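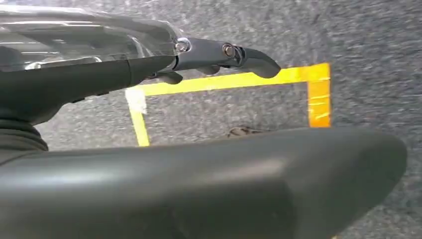 The Horgan project collects and sorts reports of online abuse sent to people in Niltovdale after the reservoir closure, and passes the serious ones to the platform or to the police. This report covers the second stage of the grant from Karnonex and is dated Friday, July 12, 2024. Intake moved to the ground floor during the period. No flooring costs have been charged to the grant. The move cost the project two working days of intake, which were made up the following week.

Status against plan

Intake form: complete
Evidence store: complete
Sorting guide, second version: complete
Direct reporting channel with Urance: in use, with faults (see below)
Follow-up interviews: started, behind plan
Public summary: not started, due in August

Intake

The project received 1,587 reports in the period. A report is one submission by one person and may hold any number of posts, messages or screenshots. Of these reports, 471 met the threshold for referral. The threshold is unchanged from the first stage: a threat, a home address or phone number posted without consent, repeated contact after a block, or a false claim that a named person took part in planning the closure.

The last category is the largest. Most of the posts in it repeat the claim that water board staff and certain shop owners knew of the closure in advance and were paid to stay quiet. The wording varies little from post to post. The same two edited pictures of a notice board appear in a large share of the reports, often with the names of different people added. The sorting guide now treats each new name as a separate case, even when the picture is one we already hold. Under the first version these were merged, and several people did not get a case number of their own. Those cases have been reopened.

Reports below the threshold are kept for the agreed period and then deleted. The sender gets a short reply that gives the reason and explains how to save further evidence. We changed the text of this reply in the second month. The old text said the report "did not qualify," and several senders took that to mean they were not believed.

Evidence store

Screenshots sent from phones were the main source of error in the first stage. Many had no visible account name or time. The form now asks for the link first and the screenshot second, and it will not close until one of the two is supplied. Where a link is given, the store saves a copy of the page on receipt. Where the post has already been removed, the store records that result and keeps the screenshot as the only item.

Duplicate detection works well on unedited copies. It does not find pictures that have been cropped or had text laid over them, and these are matched by hand. We looked at two tools for this task and bought neither. Both required sending client material to an outside server, and the consent form does not allow it. 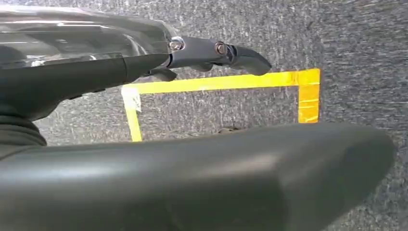 Figure 2. Gripper finger and tape on the floor.

Platform channel

Urance accepted the project as a direct reporter at the start of the period. Cases go in batches, with a limit of 300 items per batch. The limit has not been a problem in normal weeks. It was reached once, after a video about the closure was reposted by several large accounts, and the remaining items were held until the next batch opened.

The median time to a first answer was 12 days. The service note we were given sets no target, so we cannot say that a target was missed, but the delay is longer than clients expect and longer than we told them at intake. The intake script has been corrected.

Three faults are open with Urance:

Batch receipts list the number of items accepted but not which ones. We have to check each item by hand to find those rejected.

Posts removed after our referral can be seen again when another account shares them. Each share needs a new referral.

Answers are sent in a form that does not carry our case number. Matching them takes staff time that was not in the work plan.

The first fault is the most costly and has been raised twice. A fix has been promised without a date.

Follow-up interviews

Interviews began late. The questions had to be reviewed again when we added a section on contact at work, and the review took five weeks. Those interviewed so far describe the same pattern: a short period of heavy abuse, then a long period of scattered messages from accounts they do not know. Most had stopped reporting by the second period. Our counts will therefore understate the later abuse, and the public summary will say so.

Spending

Spending on staff and storage is in line with the budget. Interview costs are under budget because of the late start. Legal advice is over budget, due to questions about how long copies of removed posts may be kept. We ask Karnonex to approve a transfer from the interview line to the legal line. The grant total does not change. The revised table is attached as Annex B.

Risks

A hearing on the closure is expected in the next period, and reports are likely to rise when it is announced. Sorting is done by two people, and neither has cover for leave. We plan to train one member of the intake staff in the sorting guide before the hearing.

Next period

Publish the public summary in August. Finish the interviews. Test the third version of the sorting guide on closed cases before it is used on new ones. Get item-level receipts from Urance, or record the refusal in writing.

Annex A: sorting guide, second version
Annex B: revised budget table
Annex C: text of replies to senders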